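Pesard Joncombe 662 Fishing Tackle Backpack

The Joncombe 662 is a soft-sided tackle backpack for bank, pier and kayak anglers. It holds 3 medium tackle trays in the bottom section and has a separate top section for lunch, a rain jacket or a spare spool box. Trays are sold separately.

The main fabric is a coated polyester with a molded base, so the bag can be set down on mud or a wet deck. Zippers are oversized and have cord pulls that can be worked with gloves on. The shoulder straps are padded and the chest strap slides up and down.

Two rod sleeves are sewn to the sides. Each one takes a rod butt up to 41 mm across, and a strap higher up keeps the blank from swinging. Longer rods should be broken down before you walk through brush. 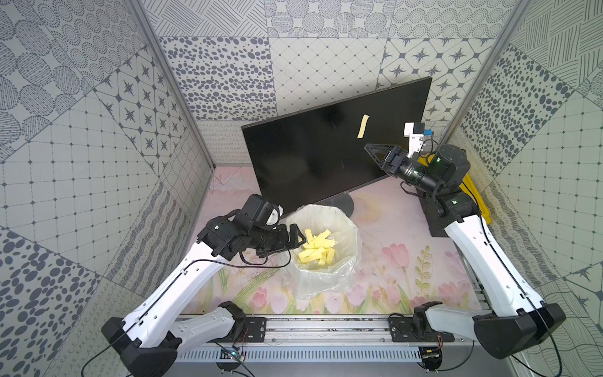 The front pocket is made for small stuff: leaders, split shot, pliers, a license. Inside it is a removable line pouch with a drawstring top. Old mono and braid go in there until you get home. Empty it into a bin lined with a plastic bag, and tie the bag off before it goes out. Loose line in the trash can end up around a bird's leg. The pouch can be rinsed under the tap.

Specifications
Model: Joncombe 662
Capacity: 41 liters
Pockets: 14
Tray capacity: 3 medium
Colors: Skenance Green, Gamage Gray
Closure: zipper, with buckle on top flap

Care
Wipe down with a damp cloth after salt water. Hang open to dry. Do not machine wash and do not use bleach. A little zipper wax at the start of the season keeps the sliders moving.

In the box
Backpack, line pouch, rain cover, one pair of rod straps.

Replacement buckles and rod straps are listed under Pesard spare parts. Orders placed before 3 p.m. ship the same day.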